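로봇팔이 종이봉투에서 장난감을 꺼내는 대회, 올해도 열린다
학생 로봇 동아리 ‘카스텔(Castell)’, 제3회 ‘분다리컵’ 참가팀 모집 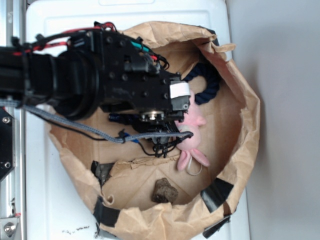
보도자료
배포: 2022년 4월 / 즉시 보도 가능

학생 로봇 동아리 카스텔이 물건 꺼내기 대회 ‘분다리컵(Vundari Cup)’의 세 번째 대회 참가팀을 모집한다. 종목은 하나다. 로봇팔이 봉투 안에 든 물건을 집어 봉투 밖 접시에 내려놓으면 된다. 사람이라면 세 살만 되어도 할 수 있고, 대체로 시키지 않아도 한다. 지난해 본선에서는 다섯 팀 중 두 팀이 제한 시간 안에 과제를 마쳤다. 동아리는 이 결과를 ‘전년 대비 두 배 성장’으로 발표한 바 있으며, 첫 대회의 완주 팀은 한 팀이었다.

대회는 2년 전 동아리방에서 벌어진 말다툼에서 시작됐다. 당시 회원들은 책상 위에 가지런히 놓인 나무토막을 옮기는 데 성공하고 꽤 들떠 있었다. 그때 지도를 맡은 헤이르트 페르스휘런(Geert Verschueren) 씨가 “그 토막을 장바구니에 넣고 다시 해 보라”고 했다. 회원들은 그날 저녁을 먹지 못했다.

봉투가 까다로운 까닭은 직접 해 본 팀일수록 길게 설명한다. 벽이 흐물거려 팔이 스치면 모양이 바뀌고, 안쪽은 그늘져 카메라가 바닥과 물건을 곧잘 혼동한다. 안으로 접힌 종잇조각을 물건으로 착각하고 정성껏 집어 올리는 일도 흔하다. 1회 대회에서는 한 팀이 봉투 전체를 들어 접시에 올려놓고 완주를 주장했다. 심판진은 40분 동안 규정집을 읽은 끝에 이를 인정하지 않았고, 규정집은 그날 이후 네 쪽이 늘었다.

물건은 모두 반려동물용품 가게에서 흔히 파는 것으로 고른다. 분홍색 토끼 봉제 인형은 연습 때부터 쓰여 온 단골 과제물이다. 몸통은 둥글고 귀는 길어서, 어디를 잡을지를 두고 팀마다 학파가 갈린다. 귀를 잡는 쪽은 빠르다고 주장하고, 몸통을 잡는 쪽은 품위를 말한다. 기록은 아직 어느 편도 들어 주지 않고 있다. 짙은 남색의 꼰 밧줄 장난감도 연습에 함께 쓰인다. 봉투 벽을 따라 둥글게 말려 있으면 어디가 끝인지 찾는 데만 한참이 걸린다.

올해 규정에서 달라진 점은 다음과 같다.

첫째, 봉투 입구를 테이프로 보강하는 것이 허용된다. 지난해에는 금지였으나, 대회 전 연습 기간에 찢어진 봉투가 126장에 이르자 동아리 재정이 먼저 항복했다.

둘째, 제한 시간은 300초로 한다. 지난해 참가자들은 시간이 너무 짧다고 했고 관객들은 너무 길다고 했다. 조정 결과 그대로 두기로 했다. 엄밀히 말해 달라진 점은 아니지만 문의가 많아 여기에 적는다.

셋째, 팔에서 늘어진 전선이 물건에 걸려 함께 딸려 나온 경우는 성공으로 보지 않는다. 해당 조항은 회원들 사이에서 ‘마주레크 조항’으로 불린다. 다미안 마주레크(Damian Mazurek) 학생은 지난해 이 방법으로 예선을 통과했으며, 지금도 의도한 설계였다는 입장이다.

심사는 글로바츠키(Głowacki) 공작실의 스와보미르 사도프스키(Sławomir Sadowski) 실장이 맡는다. 사도프스키 실장은 “작년에 제일 많이 들은 말이 ‘어제는 됐는데요’였다”며 “올해 심사표에는 그 말을 적는 칸을 따로 만들었다. 점수는 없다”고 밝혔다.

쇼나 루아와이(Shona Ruawai) 회장은 2월부터 신입 회원들과 연습 과정을 이끌고 있다. 루아와이 회장은 “첫 주에는 다들 인공지능 이야기를 하다가 둘째 주부터는 나사 이야기만 한다”며 “나사 이야기를 시작한 사람은 대개 끝까지 남는다”고 말했다. 소프트웨어 담당 에산 마흐무디(Ehsan Mahmoudi) 학생은 연습 기록 거의 2000건을 정리해 참가팀에 공개할 예정이다. 실패 기록도 빠짐없이 들어 있어 파일 용량이 상당하니 내려받기 전에 저장 공간을 확인하기 바란다.

참가 대상은 중·고등학생 및 대학생으로, 한 팀은 두 명에서 다섯 명까지다. 팔은 직접 만들어도 되고 완제품을 써도 된다. 집게 부분만은 팀이 직접 설계하거나 개조해야 한다. 본선은 히르노브비(Hirnovby) 학생회관 1층에서 열리며, 객석은 75석이다. 지난해에는 자리가 남았다.

우승팀에는 트로피와 새 종이봉투 한 묶음을 수여한다. 봉투 쪽이 더 인기가 있다.

참가 신청서와 규정집 전문은 카스텔 동아리방에서 받을 수 있다. 취재를 원하는 언론사는 동아리방으로 연락하면 연습 일정을 안내받을 수 있으며, 연습 중인 팀에게 “이제 거의 다 됐나요”라고 묻는 일은 삼가 주기 바란다.

문의: 카스텔 분다리컵 운영팀, 히르노브비 학생회관 2층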